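Who Waters the Fig? Shared Plants and Unwritten Rules in a Student Residence

Project report, second-year Social Research Methods
Themis Konstantinidis and Alcides Vieira
August 2020

1. Background

Mridha House is a student residence with five floors, one working lift and a large number of plants that belong to everybody. The residents' handbook has a page and a half on bicycle storage and nothing at all on plants. This seemed to us to be a gap in the literature.

Our question was a simple one. When a living thing sits in a shared kitchen and has no owner, who looks after it, and how do they decide? We expected to find rosters. We had read a good deal about rosters, and Alcides had drawn a diagram of one. The diagram is in Appendix B, where it can do no harm.

2. The plants

We limited the study to plants kept in common areas: kitchens, stair landings and the laundry. Plants in bedrooms were left out, partly for privacy and partly because the people who own them talk for a very long time. That left us with 38 plants, of which the largest is the fig on the third-floor landing. It was there when the oldest current resident moved in. It has a name, but the floors disagree on what it is, and we've stuck with "the fig" to stay neutral.

Most of the others are spider plants. A spider plant makes more spider plants whether you ask it to or not, and the ones in Mridha House have travelled between floors in yoghurt tubs, mugs and one colander.

3. Method

We kept a watering diary beside each plant for one session. Anyone who watered was asked to write the time and their initials. We also interviewed 35 residents, mostly in kitchens, mostly while they were waiting for something to boil. Interviews were meant to take ten minutes. The shortest took four and ended when the rice went over.

The diaries gave us 1449 entries, which we typed up by hand over the April break. We'd recommend that future groups choose a research question with fewer entries. We left out anything signed by a cartoon character, and anything that recorded a drink other than water.

4. What we found

4.1 Hardly anyone thinks they are the one who waters

This was the clearest result. Asked who looked after the kitchen plants, people nearly always pointed to somebody else on their floor, usually somebody tidy. The tidy person, when we got to them, pointed back. Meanwhile the soil was damp and the diary was filling up. On the second floor, two residents had each been watering the same peace lily for months out of pity, each believing the other had given up on it. The lily was drowning. We broke our own rule about not interfering and told them.

4.2 Rules are enforced by sighing

Only one floor had anything in writing, a note on the fridge saying PLEASE DON'T MOVE THE FERN. Everywhere else the rules were passed along by tone of voice. A newer resident told us she learned not to tip cold tea into the pots when "someone breathed out really loudly behind me." She has not done it since. She couldn't say who it was, and didn't turn around to check.

4.3 Apps did not help

The fourth floor tried a reminder app called Flonutum. It sent an alert to everyone on the floor at the same moment, and everyone assumed that one of the others would get up. Diary entries for the floor dropped in the weeks it was in use. When the free trial ran out, they went back to where they had been. The floor's attempt at a group spreadsheet, titled Skustent for reasons its author wouldn't explain, has three rows.

4.4 Leaving

People who move out give their share of a plant to someone, even though they had no share to begin with. We were told about several of these handovers and saw one. It was quite formal. A departing engineering student walked a first-year to the fig, explained which side gets the light, and shook her hand.

5. Presenting the work

All the second-year and engineering projects are shown together at the end of session in the Vernatov Building, and each group has to supply pages for the common booklet. Ours went in between a survey of bus shelters and the engineers. The pictures here show robot arms on a stained white table.

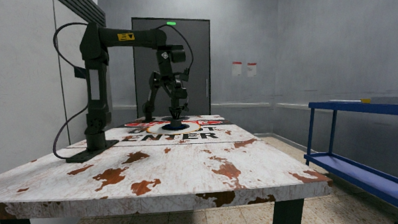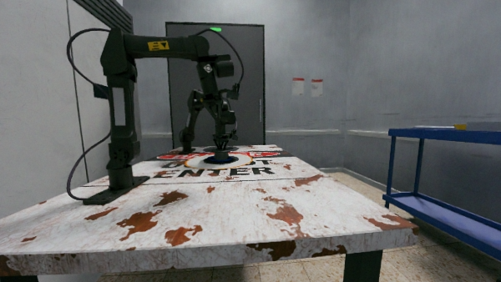 Simulated views, all four from the same set.
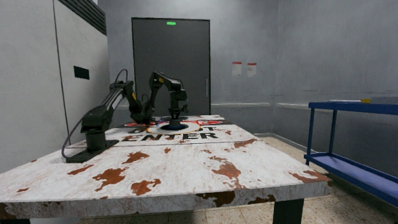
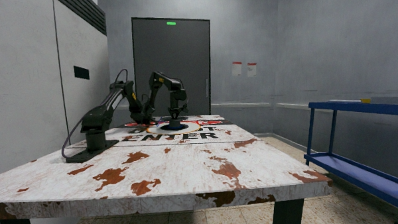 Our own talk ran for twelve minutes in a slot meant for eight. Most of the questions were from people who wanted to know what was wrong with their own plants. We said we were social researchers and couldn't comment, and then Themis commented. (It's nearly always too much water.)

The most useful question came from a tutor in the second row, who asked whether the diaries had changed the thing we were trying to measure. They certainly had. Several residents admitted to watering more because they liked signing for it, and one pair of initials turns up on all the floors in a single evening. We have no way of knowing how often the plants were watered before we put a pen next to them, and any claim about frequency should be read with that in mind. The interviews are on firmer ground, since people were describing habits that went back well before we arrived.

6. Limits and next steps

One residence is a small place to draw conclusions from, and we both live in it. Alcides is also, by the diary's own evidence, the third most frequent waterer on his floor, which he says came as news to him. A second study could compare a residence that does have a roster. We'd want someone else to do the typing.

The diaries have been taken down, apart from the one beside the fig, which residents asked to keep. The last time we looked, somebody had stapled in extra pages.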